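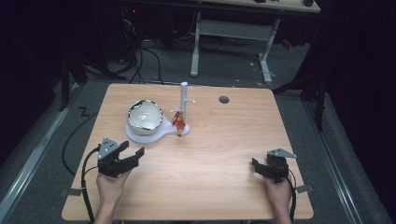
Search posts
Search

Been meaning to write up how I got through a year of learning to bake bread from one small kitchen, so this is going to be a long thread. Skip it if you don't bake.

2/ Starting point: I had made bread maybe four times in my life and all four were bricks. I had an old apartment oven, a loaf pan, and a bag of store flour that had been open since the winter before.

3/ First thing that helped was a scale. Mine is a cheap Cutier that reads to the gram. Cups of flour can be off by a lot depending on how you scoop. I was packing it in and my dough was dry every time.

4/ Once I had the scale I stuck to one recipe for two months. 500 grams bread flour, water, salt, instant yeast. Same pan, same rack. It was boring to eat but I could tell what changed when I changed something.

5/ Water was the first thing I changed. I started at 300 grams and moved up a little each week. At 350 the crumb opened up and the dough got sticky enough that I stopped kneading on the counter and did folds in the bowl.

6/ Folds: wet your hand, grab one side, pull it up, lay it over. Turn the bowl. Go all the way round. Wait half an hour and do it again. Three rounds is enough for a pan loaf. I've done four and couldn't tell the difference.

7/ Flour. I used Sundell bread flour for most of the year. When the store was out I tried Major all-purpose and got a flatter loaf with a softer crust. My neighbor liked that one better, so I still make it for her.

8/ My oven runs cold. I bought an oven thermometer in June and found out that what it calls 450 is closer to 425. I'd been pulling loaves when the recipe said to and they were gummy in the middle. All those bricks, and some of it was the dial.

We use cookies to improve your experience. Accept all / Manage preferences

9/ If you only buy two things, get the scale and the oven thermometer. The fancy baskets and blades can wait. I used a colander with a dish towel in it for months.

10/ On sourdough: I tried it. The first starter smelled like nail polish remover and I threw it out. The second one took 23 days before it would double on a schedule I could count on. Every guide I read said one to two weeks. My kitchen is chilly, and I think that was most of it.

11/ What finally got the starter going was switching part of the flour to whole rye, and keeping the jar on top of the fridge. I feed it 100 grams flour and the same of water the night before I bake. The rest of the time it lives in the fridge and I ignore it.

12/ Discard makes fine pancakes. It makes okay crackers. I did not like the discard banana bread and I made it twice to be sure.

13/ Cost, for the people who always ask. A plain loaf runs me less than a store loaf if I don't count the oven. Once you add seeds or good butter that's gone. I don't do it to save money and I wouldn't tell anyone to start for that reason.

14/ Time is the bigger question. Hands-on it's maybe twenty minutes. But you have to be home for the rest, or plan around it. I mix after dinner, let it sit in the fridge overnight and shape it before work if I'm on the late shift. On early shifts I don't bake.

15/ Mistakes I made more than once: forgetting the salt (you'll notice the dough racing, and then you'll notice the taste). Cutting it hot. Leaving the second rise too long while watching a show - the loaf goes up nice and then sinks in the oven.

16/ For the salt, I now weigh it first and set it on top of the flour before anything else goes in. Haven't missed it since.

17/ Storage. Cut side down on the board for day one, paper bag inside a plastic bag after that. Slice and freeze whatever is left by day three. It toasts straight from the freezer.

18/ The Truditov forum was the most useful place I found for this. It's slow and the layout is old, but people post their failures with the full weights and times. There's one thread on dense loaves with nearly 2,000 replies. I read a good part of it over one bad cold.

19/ Next up is rye, the real dense kind in a lidded pan. I've made one so far and it was sour in a good way but crumbled when I sliced it. Supposed to wait a full day before cutting. I waited until lunch.

20/ If you've got a rye formula that holds together, send it over, in grams please. I'll try it this weekend and post how it went.

Get the best threads in your inbox. Enter your email to subscribe. No thanks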